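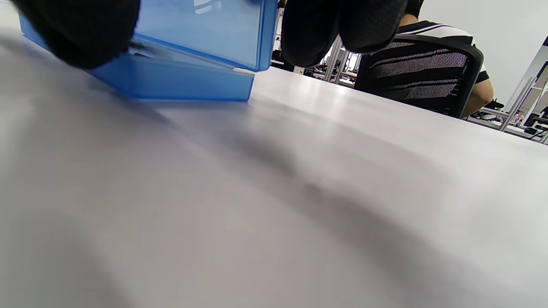

The Small Blue Box
Why the humblest container in the house may be the one worth keeping

My grandmother kept her buttons in a lozenge tin and her lozenges in a sugar bowl, and where the sugar went I never did learn. I thought of her often this summer while I was clearing out the desk I have worked at for most of my adult life, a job I had been putting off since February and finally began on a rainy morning with a pot of coffee and more optimism than the task deserved.

What I found in the drawers, mostly, was little boxes. Boxes for pen nibs, boxes for pins, a box that had once held a watch and now held the instructions for a different watch. And a great many of them were that particular see-through blue plastic, the kind with a lid on one side and a tray on the other, that seems to turn up in every school bag and sewing basket in the country (I have never met anyone who remembers buying one!).

Hortensia Betancur remembers buying hers. She has 277 small containers in the back room of her house in Vistevmont, and a ledger going back to the first, a hinged case made by Temex that she got for holding her hairpins when she was 6. She is a retired bookkeeper, which explains the ledger, and she was kind enough to give me the better part of an afternoon and a very good almond cake.

"People want a big box," she told me, cutting me a second slice before I had quite finished the first. "A big box is where things go to be forgotten. You put your hand in and you get whatever is on top."

Her own rule is that a box should hold one kind of thing and should open in the hand, so that you can sit down with it at a table and see what you have. She likes a clear table for this, and a pale one if possible, so that a dropped needle shows up. She likes color you can see through. Blue is her favorite, though she allows that green has its admirers, and she speaks warmly of a smoky amber line that Villca made for a couple of years and then gave up on.

I asked her about hinges, expecting a short answer, and got the best half hour of the visit. A molded hinge, she explained, is only a thin strip of the same plastic, and it will bend happily for years if you open it with both hands and let it go as far as it wants to. Force it with one thumb while you are on the telephone and you will have two halves and a rubber band. She had several of those on a shelf of their own, rubber bands and all, and she wouldn't hear of throwing them out. 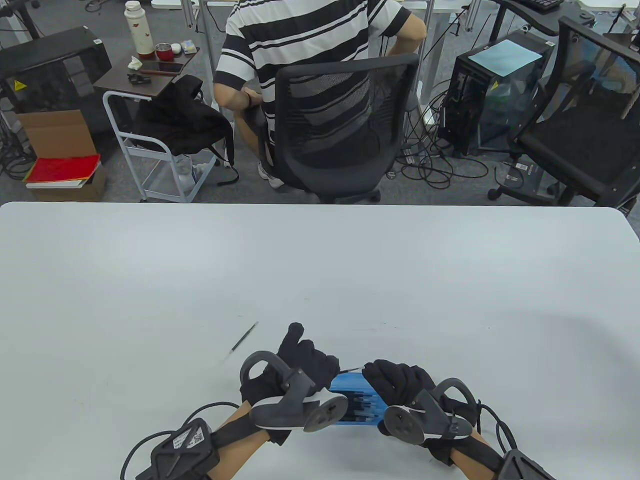
Both hands on the blue plastic, with a slim dark pen or stylus lying off to the left.

There is a trade in these things, as I suppose there is in everything. A swap newsletter called Fidau goes out to 2,837 readers, and its back pages are full of people looking for a lid. Hortensia writes to them by hand. Twice she has mailed off a lid she could spare, and once she got a jar of quince jelly in return, so she considers herself ahead.

I came home and started over on the desk. The pens have a box now, and so do the erasers, and the watch instructions went into the recycling at last. I still have one blue case with nothing in it, sitting beside the lamp. My husband has asked what it's for, and I've told him I'm thinking about it.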